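Emergency Powers on the Ballot in Filleck

The council wants a standing power to skip public comment whenever it declares an emergency. Members passed the draft 4 to 3 on Sunday.

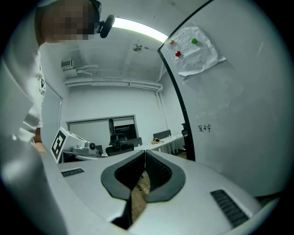

Cusi Nirnero

The draft never defines an emergency. A burst water main would count, and so would a late budget. Jirncombe adopted similar wording and renewed it 2 times with no hearing.

Supporters say the old rules are too slow. They may be right about permits. That can be fixed with a shorter notice period, and the right to speak can stay where it is.

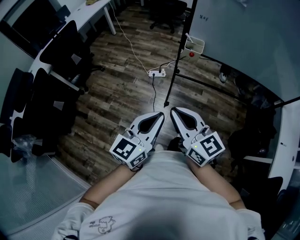 What You Can Do

A petition to put the draft to voters needs 230 signatures by the end of July. Sheets are at the library desk.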